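Leave the Ugly Stairwell Alone

I have been thinking about the Parry building again, mostly because I had to wait in it for 40 minutes while my sister argued with someone about a parking permit. 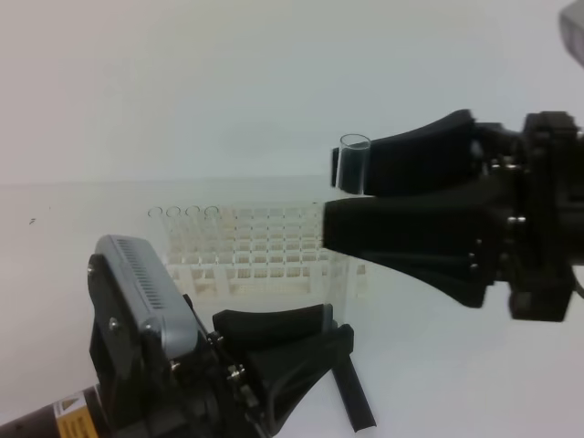
If you don't know Buklow, the Parry building is the long concrete one at the foot of the hill, the one visitors assume is a hospital. The city wants to redo the inside. The plans went up in the lobby at the start of May, and everybody I know has an opinion on the new entrance (glass, of course). I don't care much about the entrance. I care about the stairs!

The main stairwell climbs four floors around an open middle, with a brown tile wall and a brass handrail so wide you can't close your hand around it. It is ugly in photos. I've tried to take a good one and given up. But walk up it on a bright afternoon, when the light drops down through the roof and lands on all that brown, and tell me you don't slow down a little. I always do, and I'm usually late.

The plan is to take out the tile, paint everything white and put in a rail that looks like the rail in every dentist's office in the country. The drawings call this "opening up the space." It's already open! There is a hole in the middle of it!

I should admit that I'm no architect. I worked for 16 years in a print shop on Brullen Street, two blocks over, and I ate a lot of lunches on the second landing when it was raining. So I'm sentimental, fine. I also think people who eat their lunch in a building know a few things about it that don't show up in a drawing. The second landing is warm in winter. The third one echoes, so you don't take phone calls there unless you want company.

We have been through this before. The Druketti arcade had a green ceiling that half the town complained about, and then it was covered up, and now the same half of the town tells you how wonderful it used to be. My aunt has a piece of it on her windowsill. I'm not saying a ceiling is worth going to war over, but I do miss looking up in there, and I can't think of one person who goes out of their way to walk through it now.

Fix the elevator, please. It's slow and it smells like pennies. Fix the ramp on the Brullen Street side too, which is too steep for anyone pushing a stroller, never mind a wheelchair. Put better lights in the basement hall. I'd happily see all the money go there and have the tile just cleaned – really cleaned, with someone on a ladder – before anybody decides it has to go. I would bet it's a much nicer brown than we think.

The plans are up in the lobby until the end of the month, on the left past the mailboxes, and there is a box for comments with a pen on a string. The pen was dry when I tried it, so bring your own.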